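Teaching hands before teaching robots: my house rules for wrist rigs

I promised a few of you I'd write up the rules we use for hand demos, and then I went and had a winter cold and a busted laptop and did none of it. So, 24 June 2026, cuppa in hand, let's go. Grab one yourself, it's a long one.

For anyone new, I run capture days for a little outfit called Gotent. People put a tracked band on each wrist, do ordinary jobs with their bare hands, and all that hand movement gets used to train robot arms to do the same sort of thing. Lately it's been cloth, cloth and more cloth. Rolling it, sorting it, holding it up to find which end is which. I love cloth work! Robots hate it, mind you, and the people doing the demos get a bit sick of it by mid-afternoon as well.

There isn't one neat standard that covers what we do. There are machine safety standards for the robot side, and privacy law for the people side, and then a big paddock in the middle where everyone makes it up as they go. Our rules are scribbles from that paddock. We started with one page, and it's now up to four because I can't help myself.

First one, and I'll die on this hill: the marker blocks go on the same way every single time. Same wrist, same face up, same distance from the wrist bone. We had a batch in October where the left and right blocks got swapped after lunch and it cost us 308 clips before anyone twigged. All of them looked beautiful. All of them had the hands on the wrong arms as far as the software was concerned. So now there's a dab of paint inside each band, and the operator reads the block labels out loud before the first clip and again after every break. It feels silly for a day or so and then you stop noticing you're doing it.

Wipe the markers too. Sunscreen and hand cream are murder on them. Dry cloth, no spray, and never scratch at a mark with your fingernail (you know who you are).

Cables. Oh, the cables. If your rig is wired, the lead runs away from the body and out to the side, with enough slack to reach up over your head without it tugging. When you're kneeling or sitting to work on the floor, sort the lead out before you get down, and put it where your knee won't find it. Anyone may call a stop for a cable, including the person who's only there to carry the boxes. I've had operators try to be heroes and finish the fold with a lead wrapped around an ankle, and I'd much rather bin the clip.

Next up, breaks. Our rule is 20 minutes on and then the bands come off. Off, as in off the arm, with a quick look at the skin underneath. The bands aren't terribly heavy, but you're holding your forearms out in front of you for ages and you start cheating without knowing it. Elbows creep in, the pinch gets lazy, and the robot is going to learn that lazy pinch from you. I used to think of breaks as the kind thing to do and data quality as a separate matter. Took me an embarrassingly long time to see they're the same rule.

Hands themselves: sleeves up past the band, rings and watches in the little tin, nails short enough not to snag a knit. If someone can't or won't take a ring off, fine, we write it down and carry on. Write it down is probably half the rule book, come to think of it.

Now for the one people argue with me about. Don't perform. If you fumble the fabric, keep the fumble and the recovery. If you pick up the wrong end, turn it around like you would at home. The urge to do a lovely clean demo is huge, especially when somebody's watching, but a robot that has only ever seen perfect pickups has no clue what to do with a twisted one. We only scrap a clip for tracking loss, a safety stop, or another person wandering into view who hasn't signed the form.

Which brings me to privacy. Cameras up at head height and out on the wrists see a lot more than your hands. In a shared venue they'll see doors and seats and signs and whoever's walking past with a coffee. So we do a slow turn before starting, we put a notice at the entry, and anybody who ends up in a clip by accident can have it deleted without giving us a reason. We went through 2,274 clips last season with that rule in mind and it was tedious as anything, and I'd do it again.

Also, please check where the exits are and keep your gear out of the path to them. Big venues lull you into thinking there's heaps of room, then everyone dumps their cases in the same spot.

Last bit, on numbers. A client once wanted 2,000 clips by the end of the week and we said yes, and we shouldn't have. We got them, but the second half was rubbish: rushed, samey, the same roll from the same spot over and over. Our sheet now has a line for changing something every few goes. Move the pile, flip the piece, kneel on the other side. Panagiotis Nedeljković got that line added after sitting through the whole lot on playback, poor bloke, and it's done more for us than any bit of kit we've bought.

I'm still not settled on gloves. Our bare-hands rule works for knits, but the Kolev job coming up has some scratchy stuff in it and I'm not going to ask people to rub their fingers raw. If you've got a glove rule that hasn't wrecked your finger tracking, tell me! I'll put the full four pages up once I've fixed the spelling.
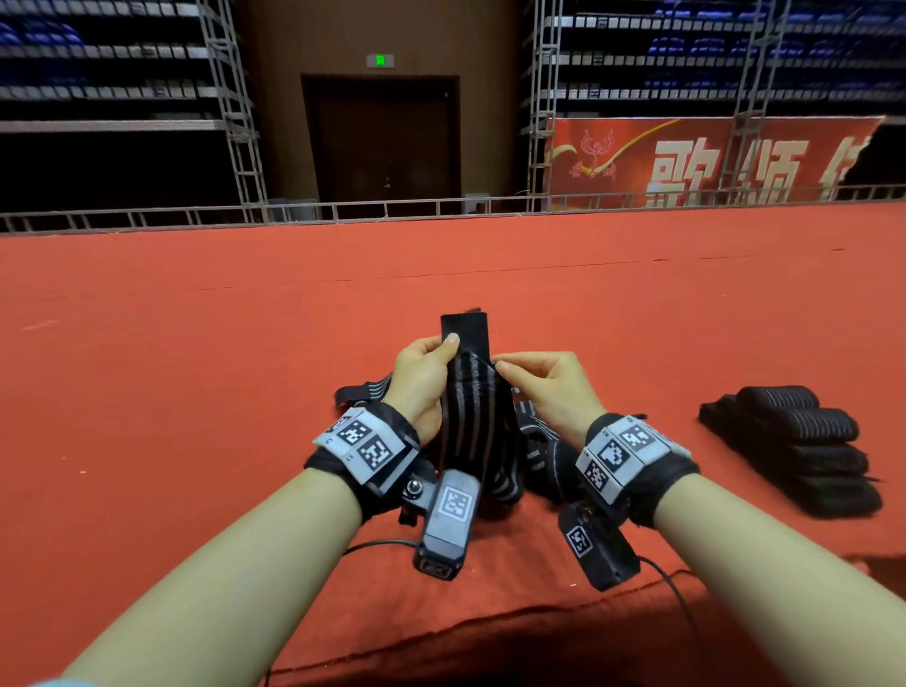
Heledd Ifans
Agree on nearly all of it, but I'd go further on the breaks. We found the 20 minutes was fine for standing work and too long for floor work, so our sheet has a separate, shorter limit for kneeling. On gloves, we let people wear thin ones as long as it's noted for each clip and they don't swap partway through a set. Mixed sets were what did our tracking in, much more than the gloves themselves. Would love to see the four pages, spelling and all.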